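From: Marchuk list member
To: Hatumier Housekeeping list
Subject: Re: [hatumier] clothes left on made beds

On Saturday a member at Vilerer wrote:
> We make the bed first and then sort the clothes on top of it.
> By the end the duvet needs doing again. Does anyone sort
> somewhere else? We have 58 rooms and no spare tables.

We had the same trouble and moved the sorting to the floor, on a board with a shallow tray on top. Dark clothes are the hard ones. On a black top you can't find the collar or a seam without good light, so I do those by the window.
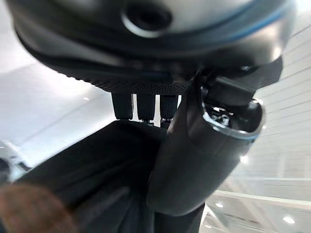 Something black, close up.

The tray is white plastic with raised rims, and black fabric shows up well against it. Ours sits on a light wooden board a bit bigger than the tray, straight on the carpet. One garment in the tray at a time, the next one kept off to the side. If you pile them, the sleeves tangle and you are back where you started.

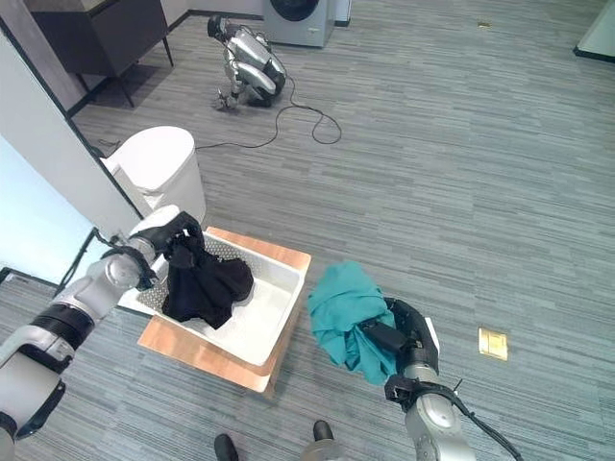
Photo: Sendus laundry pages

I'd still use the bed for the last step, but only with two or three pieces and a gap between them. Put them down in the middle, away from the pillows and the side where the duvet hangs over. The black and the teal below are on a white duvet that is still mostly smooth – good enough for me, though the foot end could be straightened.
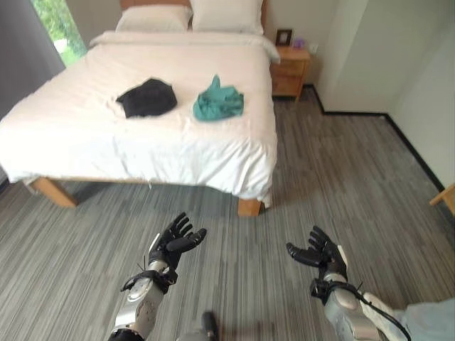 Word count: 234

As for trays, any shallow one will do if it takes a folded jumper. Ours is 70 cm on the long side and I wouldn't go smaller. Is the grey carpet at your place the striped kind? It shows lint badly, so vacuum before you put the board down.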